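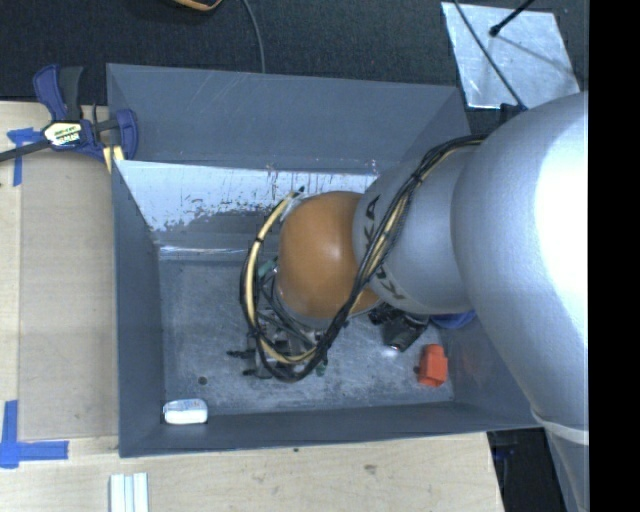 Section 7. Setting up and looking after the metal parts bin

The Merkell bin is a rectangular metal bin with sloping walls. Follow the steps below when placing a new bin, and again after a bin has been emptied for cleaning.

Before you start

Stop the cell and lock it out. Wear cut-resistant gloves and safety shoes. An empty bin weighs 40 kg and must be moved by two people or with a pallet truck.

Placing the bin

1. Sweep the floor plate. Grit under the feet will tilt the bin.
2. Lower the bin between the Warnov corner stops with the label plate facing the aisle.
3. Push the bin against the rear stops. The gap at the front should be no more than 4 mm.
4. Close both side clamps and pull on the rim to check that they hold.
5. Wipe out the inside with a dry cloth. Do not leave rags or packing in the bin.

Caution: Never lean into the bin while the cell is powered.

Checking the walls

1. Look along each wall for dents and raised edges.
2. Run a gloved hand over worn patches. Scratches and bare areas are acceptable if the surface is smooth.
3. Brush off any loose rust with a nylon brush, then wipe.
4. File down burrs and vacuum up the filings.

Note: Do not repaint the inside. Paint flakes will mix with the parts.

Replace the bin if a wall is cracked or is pushed in more than 18 mm at any point. Order replacements from Hajdu using the number on the label plate, and tag the old bin before it leaves the cell.

Repeat the wall check every month.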